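Sternard Two-Arm Bench

The Sternard is a pair of robot arms over one table, built for sorting and clearing small mixed items. We started it at Ó Briain for kitting rooms and canteen counters, where one person can spend a whole shift picking things out of a basket and putting them in the right place. Both arms share the same work area, so one can hold while the other places. Practice sets use toy kitchen pieces, and the shapes are wonderfully awkward!
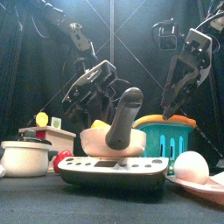

Both arms over the practice kitchen set, Mollstead workshop.

What changes for the crew? Quite a lot, and we love hearing about it. At Hudotstead the sorting bench used to be a standing job from start to finish. Now one operator sets out the items, starts the run and checks the results, and the rest of the shift goes to packing, repairs and training - work people had been asking to do for ages. Plan on 5 training sessions per operator, 20 minutes each. No coding needed, and the stop button is always within reach.

A new layout can be taught by the people who already know the job. They guide the arms through it, save it, and run it again after lunch if they want to tweak something.
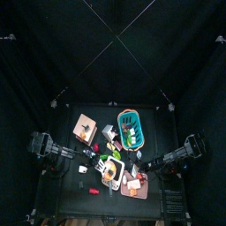

Deirdre Hanrahan wrote to tell us that her wrists feel better by Sunday than they have in years, and that she'd still like a quieter start-up chime. The chime now has a volume setting.

Supplied with: two arms, two grippers, wrist cameras, cables, operator guide
Warranty: 36 months
Demo visits: Mollstead, ask for Kevin Ó Dubhghaill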